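# Un domingo con el equipo Daro

El equipo se llama Daro y son nueve estudiantes. Se reúnen tres tardes por semana y, cuando hay competición cerca, también el domingo. Hablé con la capitana, que está en tercero de ingeniería electrónica y prefiere que su nombre no salga: «Si pones el mío, tendrías que poner los nueve». Llevan desde noviembre preparando la Copa Kustilari, un torneo universitario de manipulación en el que cada robot tiene que ordenar objetos de uso diario encima de una mesa.

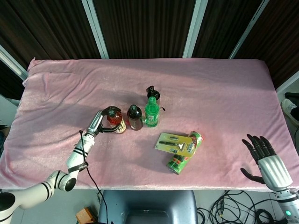 «La norma que más nos ha costado es la de los objetos», me explica. «La organización no te da una lista cerrada. Te da categorías: botellas, latas, envases blandos, paquetes planos. Tú entrenas con lo que encuentras en casa o en el supermercado, y el día de la prueba te ponen otra cosa».

El año pasado entrenaron con cubos y cilindros impresos en 3D, todos del mismo tamaño. En la prueba consiguieron colocar tres objetos de los 29 que les salieron en las distintas rondas. «Quedamos penúltimos. El robot se acercaba bien, cerraba bien y la botella se le iba. Nunca había agarrado nada con cuello».

Este año han cambiado el método. Usan dos manos distintas: a la izquierda, una pinza metálica de dos dedos; a la derecha, una mano de cinco dedos. Le pregunto por qué no ponen dos iguales y se encoge de hombros. «Lo discutimos mucho. La pinza es más fácil de programar y falla menos. La mano nos da más formas de agarrar, pero cada dedo es una fuente de problemas. Al final decidimos que la izquierda hace el trabajo seguro y la derecha lo que la pinza no puede».

Y lo que la pinza no puede son, sobre todo, las cosas planas. Un cartón con burbuja de plástico, como el de las maquinillas de afeitar, apenas levanta unos milímetros por los bordes. «Si cae plano en la mesa, la pinza lo empuja y lo pasea. Si cae apoyado en otra cosa, una lata por ejemplo, queda una esquina levantada y ahí sí puedes entrar. El problema es que al tirar del cartón mueves la lata. Entonces tienes que decidir cuál va primero, y eso el programa todavía lo decide regular».

La tela también tiene su historia. El reglamento permite que el jurado cubra la mesa con cualquier tejido, y el equipo pasó semanas practicando sobre una superficie dura. «Sobre tela todo cambia. Se arruga, hace pliegues, y si rozas con el dedo arrastras la tela con lo que tenga encima. Además, según cómo le dé la luz, el brillo engaña a la visión. Probamos con una negra y era casi cómodo. Con la rosa tuvimos que volver a ajustar el umbral».

Le pregunto cómo se reparten el trabajo. Cuatro se ocupan del software, tres de la mecánica y el cableado, y los otros dos de las pruebas, que consisten en colocar los objetos, anotar el resultado y volver a colocarlos. «Es el trabajo más aburrido y el que más nos ha hecho mejorar», dice. «El año pasado no apuntábamos nada. Alguien decía "hoy va mejor" y nos lo creíamos».

Ahora cada intento queda en una hoja de cálculo con el objeto, la mano utilizada y el tipo de fallo. Los fallos están clasificados: no llega, llega y no cierra, cierra y se cae, tira al vecino. El último es el más frecuente cuando las botellas están juntas. «En el reglamento se llama "agrupación densa". Tienes una botella pegada a otra y otra medio escondida detrás. La de detrás la cámara la ve a trozos. Si tiene pulverizador, peor, porque el pico sobresale y el programa puede tomarlo por un objeto aparte».

La solución que están probando es sencilla: empezar siempre por la botella exterior y volver a mirar después de cada movimiento. Es más lento. La capitana calcula que con ese orden gastan casi todo el tiempo de la ronda — y el reglamento no da puntos por acabar antes, así que lo han aceptado.

El software de planificación lo heredaron de Reisinger, un proyecto de fin de grado de hace unos años que nadie mantenía. «Estaba bien escrito, pero pensado para un solo brazo. Adaptarlo a dos fue lo más largo. Durante un mes los dos brazos se pedían paso y ninguno se movía».

La fase previa se celebra en Admont y viajan los nueve. Les falta resolver cómo transportar el equipo y terminar de ordenar los cables. También les falta practicar con envases blandos, que apenas han tocado.

Cuando le pregunto por el objetivo, no habla de ganar. «Quiero que en la primera ronda no se nos caiga ninguna botella. Después ya veremos qué hacemos con lo plano».

A las siete vuelve con los demás. Quedaba por repetir una serie de la mano derecha.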